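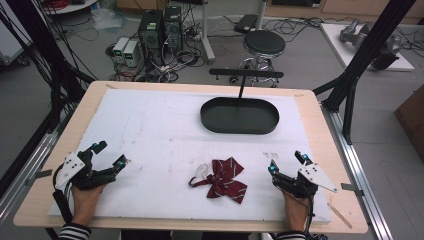
List home | Threads | Members | Search | Log in

Re: the bow tie task, and who is coming in this week
Marites Marquez, 2022-08-10
6 replies | 2 shares

Hello everyone,

Sorry for the slow answer, Deok-su. I wanted to sit down with it properly and then the week got away from me, as it does when half the club is on holiday and the other half has decided this is the moment to ask for new keys. (Keys are with Amado. Please be nice to him, he has a day job too!)

I'll put my answers under your questions, and then there are a few bits for everybody at the end, so please do read down even if you aren't on the clothing team.

Deok-su Hyun wrote:
> Hi all, I had my first go with the hand-held grippers on Monday and I have
> questions. First, do we really need to keep the bow tie? My left and right
> hands kept getting in each other's way and the clear strap went everywhere
> except where I wanted it. The socks were so much easier.

I'm afraid the bow tie stays, and I say that with real sympathy, as my own early tries with it were dreadful. Woo-jin picked it for Adberg precisely for that strap. The striped part you can see and grab, and it more or less holds its shape, but the strap is see-through and springy and wants to curl back on itself. If we only ever practise on socks we'll turn up in May having taught the thing to be very good at socks.

What helped me was to stop trying to do both jobs at once. Let one hand take hold of a wing and then do nothing at all, just hold, while the other goes looking for the strap. It feels terribly slow. Nam-gil watched me do it and said it looked like someone defusing a cake, but his recordings and mine were compared afterwards and the slow ones were much easier for the group to learn from, so I am claiming that one.

> Second, where is it meant to start? I put it straight in front of me every
> time and Woo-jin said that was wrong.

He's right, though he might have said so a bit more gently! Please move it about on the white board between goes. Turn it, fold a wing up, let it land with one side pointing towards you, whatever it does if you drop it from a small height. The tray and the T-shaped stand stay at the back where they are, so those are the two things you don't have to think about. A go ends with the tie over the crossbar and both grippers well clear of it. If it slides off after you've let go, keep the recording anyway and write "slid" in the notes column. We'd like to have some of those.

> Third, how many goes is a session? I stopped at 14 because my thumbs hurt.

Fourteen is plenty for a first session. The sheet on the door says 20 and I think that number was written by somebody with younger thumbs than mine. Stop when you start getting sloppy, have some tea, and come back to it if you feel like it. I would much sooner have a short set from you that I can use than a long one where the last few are all in a rush.

> Last thing, is it all right to wear long sleeves? Amado thought there was
> a rule.

There was, for a while, when we were doing the paint pots. For this task wear what you like, so long as the cuffs don't hang over your fingers or catch on the cables.

Now, for everyone.

Room 513 is ours on Thursday evening as usual, and Amado will open up at six. Please check that both gripper cables hang freely over the edge of the table before you start recording. Woo-jin lost most of an evening to one that had got pinched, and he was very brave about it, but I don't think he'd care to do it twice.

Nam-gil is still sorting file names for the Koo project, and he asks, very politely, that you stop calling things "final". If you have anything named "final" or "final2" or, Deok-su, "finalREAL", would you rename it using the pattern on the club page? He'll be merging everything at the weekend and would like to keep his good mood.

We also need one more person for the Pralberg open day. It's a morning of letting children have a turn with the grippers, mostly, with a bit of carrying beforehand. I did it last year and loved it, and one little girl was quicker at the clothes pegs than any of us. Let me know if you fancy it and can manage an early start.

I think that's the lot. Deok-su, do come on Thursday and we can take a side of the table each and swap over. I'll bring the ginger biscuits.

Warmly,
Marites

Flunimham Student Robotics Club, members' list
Previous in thread | Next in thread | Reply to list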